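Chapter 5
Batteries, Brownouts and the Power Budget

Before you start

You'll need your team's robot or a bare drive base, a multimeter, a battery log (paper is fine) and the wiring notes from Chapter 4. If you skipped Chapter 4, go back. Seriously. Most of the trouble in this chapter starts with a loose terminal.

What this chapter covers

Where the power goes during a match. Why the voltage sags when everybody pulls at once. What a brownout looks like from the driver's side of the glass. How to write a power budget and -- the hard part -- how to stick to it. Also a bit on battery care, which student teams leave to whoever is closest to the charger.

5.1 A bad afternoon in June

Team Ravex went into their last qualifying round with a good robot. Quick drive base, an elevator that had behaved itself all season, a new intake they called Escobar after a long argument. For the first part of the match, fine. Then Dayana Guzmán, driving, pushed into a defender at full throttle while the elevator was going up and the intake was still spinning. Robot twitched. Stopped. Twitched again. From the stands it looked like a radio fault, and that's what the pit crew went looking for.

They swapped the radio. They swapped the ethernet cable. Next match, same thing, same corner of the field.

Cillian Costello finally pulled the driver station log and read the voltage trace. Every twitch lined up with a dip. The controller was doing what it's built to do: when the supply falls too far it cuts the motors to keep itself alive. Motors off, voltage recovers, motors back on, voltage drops again. Hence the twitching.

The repair was two things. A battery lead that hadn't been tightened since the build, and a current limit on the drive motors. The lead took five minutes. The limit took an evening of testing and a fair bit of sulking, becuase the robot felt slower off the line. It wasn't slower over a whole match. It finished its matches. 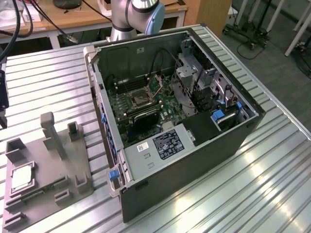
Why does a fully charged battery still cause a brownout?
Charge tells you how much energy is stored, and a brownout comes from how far the voltage falls under load. Every battery has internal resistance, and so does every cable, crimp and terminal after it. Pull a lot of current through that resistance and part of the voltage is lost on the way to the controller. An old battery can read full on the bench and still sag badly the moment four drive motors start up together.

5.2 Words you'll need

Voltage sag. The temporary drop when current is drawn. Recovers when the load goes away.

Stall current. What a motor pulls when it's powered but can't turn. Much higher than its running current. Pushing matches live here.

Internal resistance. A property of the battery. Goes up with age, with cold, and with poor treatment.

Current limit. A ceiling you set in the motor controller. Supply side and motor side limits are different things -- check which one your software is asking for.

Duty. How much of the match a mechanism is really running. A climber might draw a lot but only once, at the end.

5.3 A first power budget

Start with a list. Every motor, what it does, when it runs. Next to each, the current you expect in normal use and the worst case. Then the bit teams skip: mark which ones run at the same time. It's the overlap that hurts you.

The Nostetti drive base used in this book's exercises has its four drive motors on the first lines of the sheet. Fill those in first. Then add mechanisms one at a time and look at the total after each. If the total jumps, ask whether those two things need to happen together. Often they don't. Holding the intake off until the elevator stops costs the driver next to nothing.

Don't forget the small loads. Lights, radio, vision processor. Small, but always on, and the proccessor is the one you least want to lose halfway through a match.
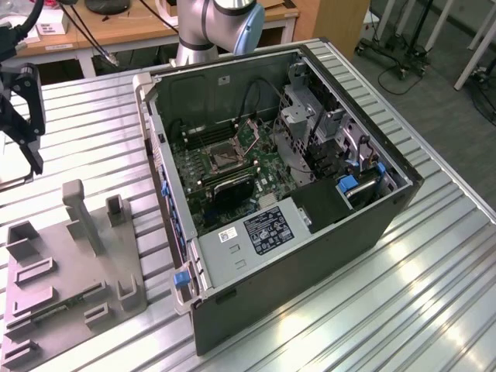 5.4 Activity: load testing your batteries

Work in pairs. One reads, one writes.

1. Label each battery. Tape and marker, nothing fancy.
2. Let it rest off the charger, then record the resting voltage.
3. Connect the tester, apply the load, record the voltage under load.
4. Note the internal resistance if your tester gives it.
5. Sort the batteries. Best ones for matches, middling for practice, worst for the cart and demos.

Repeat every 19 matches or whenever a battery has been dropped. A dropped battery with a cracked case is out of service straight away, set it aside and tell your mentor.

Keep the log with the batteries, not in someone's bag. The Drernano log sheet at the back of the book has space for 60 entries, so copy it before you write on it.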